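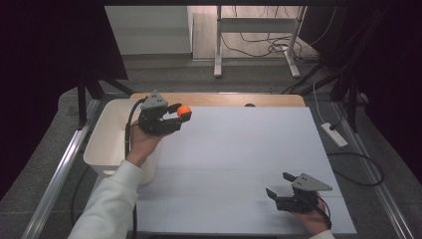
Do small balls need a storage system?

I have read a lot of advice about table tennis balls, and most of it wants to sell you a box with a lid. Murnham makes one with slots. I tried it for a whole August and went back to an open bin.

A plain white plastic bin with a rounded rim does the job. Set it right beside the surface you are working on. I can't see what a divider adds when everything going in is the same size.

Saoirse Gilmartin wrote in to say orange balls are easier to find than white ones. On a pale floor, fine, I'll give her that. Under my couch I have not noticed a difference.
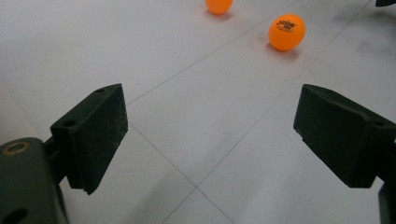 Two orange balls on pale tile.

Then there is the tip about rolling a ball to check whether a floor is level. I doubt it. Grout lines can turn a light ball, and so can a draft. Use a spirit level.

As for washing them, warm water and a drop of dish soap, then a towel. Skip the special Bastora wipes. I paid for a pack of 15 and my kitchen sponge did as well.

We use cookies to improve your visit. Accept | Settings

Related
Do drawer dividers save any space?
Vinegar on grout: a second look
4 lids you can throw out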